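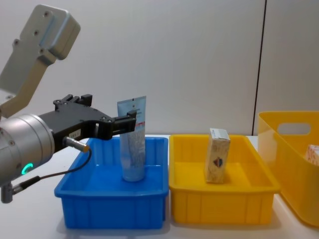

Gemechu Jemal asked at the last check-in whether the tubes could be kept standing, so that people at the counter can find what they need without digging. They can, and most of this month's work at the Atley site went into sorting that out.

Progress in June

The back room has been cleared and the toiletries are now all in one place. Before this they were split between the hall closet and two shelves in the office. We have 602 items on hand, counting tubes, bars of soap and small bottles. The Stokorora site sent over what it had left when its closet was emptied, and those items are in the total.

Tubes go in tubs, cap down. A tub with straight ribbed sides and a thick rim holds up better than the cardboard trays we had, which sagged at the corners and could not be wiped out. Soap stays in the trays for now. Bottles are on the lower shelf.

We wrote a one-page sheet for packing and taped it inside the cabinet door. It covers what goes into a single bag and what goes into a family bag, and where to put anything with a broken seal. The Araya site has asked for a copy.

Spending

The grant for this part of the project was $2000. Shelving, tubs and labels are paid for. The Jolta order for toothpaste has been placed but not billed, and it will appear in the next report. No money has been moved between budget lines.

Problems

Labels on the older tubs come off when the tubs are washed. We are trying a paint marker on 7 of them. Deliveries also still arrive at the front door during lunch, when the hallway is full, and the supplier has not yet agreed to a morning time.

Next steps

Finish the labels. Move the soap out of the trays once more tubs come in. Check dates on everything from Stokorora, starting with the tubes. Send the packing sheet to Araya with the changes Gemechu marked on the draft.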